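# Drinking Water on Campus: Who Refills and Who Buys

Maksym Maksymiv, second-year project, Environment and Society

## 1. Why I picked this

The Sellari building has 2 refill stations, both on the ground floor next to the stairs. The vending machines on the upper floors sell bottled water, and the recycling bins near them fill up quickly in exam weeks. I wanted to find out why students who own a reusable bottle still buy water in plastic ones. My tutor suggested keeping the project to one building, so the results say nothing about the library or the sports hall.

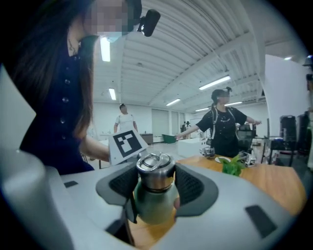 *Page last changed: 11 February 2023*

## 2. Method

I handed out a paper questionnaire in the Sellari entrance hall and in the Oosthuizen lecture room before class. It had seven questions and took a few minutes to fill in. I printed 400 copies. Many were never returned, and I left out any that had only the first page completed. The Oosthuizen copies came mostly from first-year students, so that group is larger in the results than it should be.

I also did short interviews with 25 students. These were not recorded. I took notes by hand and typed them up the same evening. The interview questions were:

- Do you carry a bottle most days?
- Where do you fill it?
- When did you last buy water on campus, and why?
- How do you clean your bottle?

The last question was added after the first few interviews, when two students brought up cleaning on their own.

## 3. What people said

Most of the students I interviewed owned a metal or hard plastic bottle. Owning one did not mean having it with them. The usual reasons for buying water were leaving the bottle at home, having a short break between classes, and not wanting to go down to the ground floor and back up again. Several said they would wait up to 40 minutes with an empty bottle before going downstairs, and then buy from the machine if they were passing it anyway.

Taste came up less than I expected. A few people said the water from the station by the east stairs tasted of metal. I could not check this properly. I drank from both stations for a week and noticed no difference, but I already drink tap water at home and may be used to it. 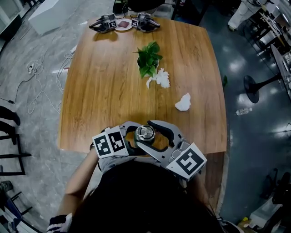

Cleaning turned out to matter more than I had planned for. Bottles with a narrow neck are hard to wash without a brush, and some students stopped using theirs after it began to smell. One person had thrown away a good bottle for this reason and had not replaced it. The campus shop sells bottles with the Sidadar logo but no brushes.

## 4. Cost

Prateck runs the vending machines. I wrote to ask how much water is sold in the building and got a polite reply saying the numbers could not be shared. I therefore have no sales figures, and the section on cost in my original plan has been dropped.

## 5. Suggestions

1. Put a refill station on an upper floor, close to the vending machines.
2. Sell bottle brushes in the campus shop.
3. Mark the refill stations on the building map. At present only the restrooms and elevators are shown.

The first one depends on the pipes. The building office told me the restrooms on each floor share one supply line, so a station on the same wall should be possible, but they have not priced it.

## 6. Still to do

The questionnaire answers for questions five and six need to be typed in. I also want to repeat some of the interviews in March, when the weather is a little warmer and people may drink more. The blank form and the typed notes are in the project folder.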